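Setting Up a Belt Conveyor for Mixed Small Items

Skimotell workshop notes, revised October 2024

These notes cover placing, leveling and loading a floor-standing belt conveyor used for sorting small mixed goods: boxes, cups, bottles and light containers. They assume a flat belt on a welded steel frame with adjustable feet. Electrical connection is covered in the supplier's manual and is left out.

Tools
Spirit level, long enough to span the belt
Two open-end wrenches for the foot locknuts
Torque wrench for the frame plates
Tape measure and chalk line
Lint-free cloth

1. Position the frame
Snap a chalk line on the floor along the intended center of the belt. Set the frame on the line with all feet down. Leave at least 3000 mm of clear floor at the discharge end, and enough room along one side for a person to walk past with a full tray. A smooth sealed floor needs no packing under the feet. On rough concrete, put a steel shim under each one.

2. Level the belt
Loosen the locknuts. Lay the level across the belt at the discharge end and adjust the feet in pairs, then repeat at every leg. Check lengthwise last. Tighten the locknuts with the foot held still by the second wrench. A frame that is out of level across its width will make the belt drift to the low side, and tracking adjustments will not hold.

3. Check the frame plates
The mounting plates at the leg joints are bolted. Tighten the bolts in a cross pattern, in two passes, to the value on the frame's data label. Check them again after 100 hours of running. Cross-braces should be straight and free of play when pushed by hand.
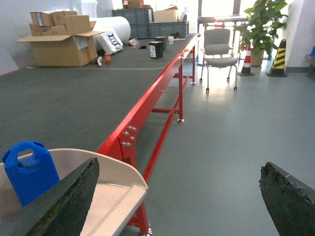 4. Place the receiving tray
Set the tray at the end of the belt with its rim below the belt surface. Items that drop more than a hand's width tend to bounce or roll out. A molded plastic tray with a raised rim is suitable. Stand jerricans and other tall containers upright inside it, handle up, and keep them to one side so the middle stays open for whatever comes next.

5. Load the belt
Place items one at a time with a gap between them. Boxes go label out. Paper cups and other light pieces should be kept clear of heavier boxes, which can push them over when the belt starts. Open cartons need their flaps folded down or taped back.

Keep each item a hand's width from the side rail. At the Cirkthorpe site most stoppages logged in April were traced to cartons rubbing on the rail.

6. Test run
Run the belt empty for ten minutes at the lowest speed and watch both edges. Correct any drift at the tail roller, a quarter turn per side, and wait for several full belt passes before turning it again. Then run a mixed load. Stop the belt and isolate the power before reaching under it.

Wipe the belt with a dry cloth at the end of each shift. Water is acceptable for sticky residue. Do not use solvent.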